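Pump station open house, Drasolano line

Posted late, notes typed on the bus back. Sorry for spelling.

Went out in April for the Diekmann open house at the Morkaretti pump station, the one that pushes crude over the ridge and down toward the lake. Signed in at the gate 7 a.m. Hard hats, orange vests, phones off past the second fence. So most of this is from memory and a wet notebook.

First stop the control trailer. Screens, a lot of coffee. The line is 594 miles end to end and this is one of the older stations on it. Pressure readings come in every 30 seconds. I asked what happens if one drops out. Answer: the operator calls the station, and if there's no reply they start shutting valves. How long to shut? Seven minutes for the nearest one. Longer for the creek valve, did not get a number, asked twice.

Then coffee and the sign-in tables.

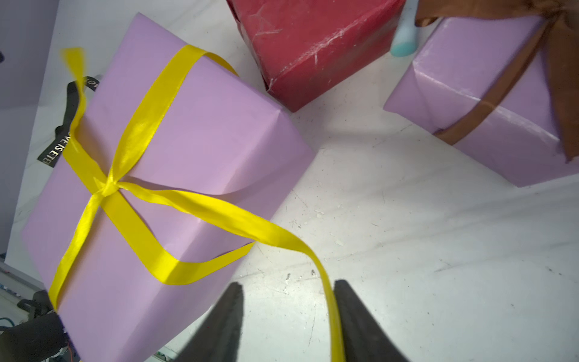
Purple gift box with yellow ribbon.

Pump hall next. LOUD. Ear plugs handed out at the door, mine fell apart. Four pumps, one down for seals. Floor cleaner than my kitchen. There's a drip tray under every flange and the guide was proud of them, fair enough. Smell of diesel anyway.

Walked the right of way after that, maybe half an hour, mud to the ankle. Marker posts every so often, a couple leaning. The creek crossing is what I came for, as the town intake is downstream. Pipe there was dug up and recoated by Pitus, the contractor. New gravel on the bank, willow stakes planted, half of them look dead but it's early. Spill boom is kept in a locked shed on the far side. Key is at the station. I wrote that down and underlined it.
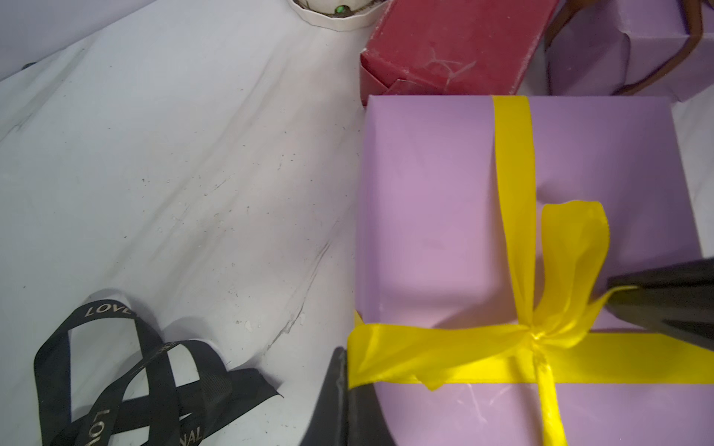

The yellow bow up close.

Q&A was 60 minutes on paper, closer to forty in real life. Good questions on well testing from the farm people. Company will test private wells once a year if you ask in writing, results by mail. No answer yet on who pays if a well has to be moved. They said they'd post the creek inspection report on ther website, I'll link it when it's up.

Sandwiches fine. Bus left early, two people had to run for it.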